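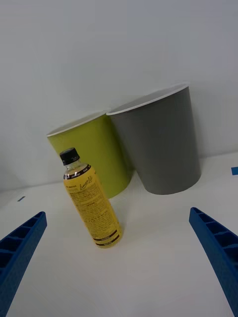

Attachment 1: green cup, gray cup and the tea bottle on the white table.

Ticket 149
Subject: Paper cups going soft at the base, drink station, second floor
Opened by: Mairéad Quinlan
Assigned to: Cillian Buckley
Priority: Low
Status: Closed

Mairéad Quinlan, 9:12 am
We have had wet rings on the white table in the small meeting room since the start of August. People pour bottled tea into the paper cups, leave them standing through a meeting, and when the cups get picked up there is a ring underneath. A couple of people say the bottom of the cup feels soft. I have had it happen with a green cup. Declan says he has had it with a gray one but he could not remember what was in it.
The cups are from the last Presby delivery. The bottles are whatever is in the fridge, mostly the lemon tea with the yellow label. Can someone work out if it is the cups or if people are just spilling?

Cillian Buckley, 9:40 am
Picked this up. Some questions before I come upstairs.
Are the green and gray cups from the same carton or separate ones?
Is anyone reusing cups from the day before?
Do the rings show up with water as well as tea?

Mairéad Quinlan, 10:05 am
Separate cartons. Green is the smaller carton on the lower shelf, gray is on top. I can't rule out reuse, Tomás keeps his on the windowsill. Don't know about water.

Cillian Buckley, 11:30 am
Test 1. Took 4 green and 4 gray from the open cartons, filled each halfway with tap water and stood them on dry paper towel. Left them 80 minutes.
Result at the end: all of the gray ones dry underneath. Green ones dry too, except one with a damp patch the size of a coin on the towel. Looked inside that cup and there is a crease in the lining where the wall meets the base. Kept it, wrote "1" on it and put it in the drawer under the printer.

Declan Ó Riain, 11:52 am
For what it's worth, the ring I had was probably from the bottle. It came out of the fridge and I put it down next to the cup. I moved the cup and wiped up and assumed it was the cup.

Cillian Buckley, 1:15 pm
Thanks, that is useful. Test 2. Same setup, with lemon tea this time, cold from the fridge, bottle left standing on its own sheet of towel with the black cap screwed down tight.
Cups: dry, green and gray.
Bottle: towel wet all the way around the base within a few minutes. Wiped the bottle, put it on a fresh sheet, wet again. Turned it upside down over the sink and squeezed it, nothing came out of the cap. So that is condensation.
I think we have two separate things here. Most of the rings are from cold bottles. A small number of the green cups have a bad base.

Tomás Ó Gríofa, 1:31 pm
My cup on the windowsill is gray and it is fine. I rinse it.

Cillian Buckley, 1:34 pm
Please don't reuse them, the base goes after a day or so. There are mugs in the cupboard.

Cillian Buckley, 2:50 pm
Test 3. Went through the rest of the open green sleeve by eye, holding each cup up to the window. Found 12 with the same crease at the base. All of them were together at the closed end of the sleeve, and that end of the carton is dented. The second green sleeve is clean. Gray carton is clean as far as I checked, which was the top sleeve only.
The bad ones are in the recycling. The rest went back on the shelf.

Martti Sjöberg, 3:20 pm
I order these. The dent was there when the carton arrived — I signed for it anyway because the outer box looked all right. I will send Presby a photo of the dent and ask for a credit on the one sleeve. Do you need me to keep the cup in the drawer?

Cillian Buckley, 3:26 pm
Yes please, until they answer. Keep the carton too.

Mairéad Quinlan, 3:45 pm
What should I tell people about the table?

Cillian Buckley, 4:02 pm
Put the cold bottles on a coaster or a folded towel. There is a stack of cork coasters in the cabinet by the door that never got put out, I have left them next to the cups. For the cups, if the base feels soft, throw it out and take another. Old rings came off with warm water and a drop of dish soap. One faint mark near the wall did not come off fully, may be older.

Martti Sjöberg, next morning, 8:55 am
Presby agreed to the credit and doesn't want the cup back. Drawer is empty, carton flattened.

Cillian Buckley, 9:10 am
Closing. Cause: cold bottles, plus one crushed sleeve of green cups. Reopen if rings show up under a gray cup with no bottle nearby.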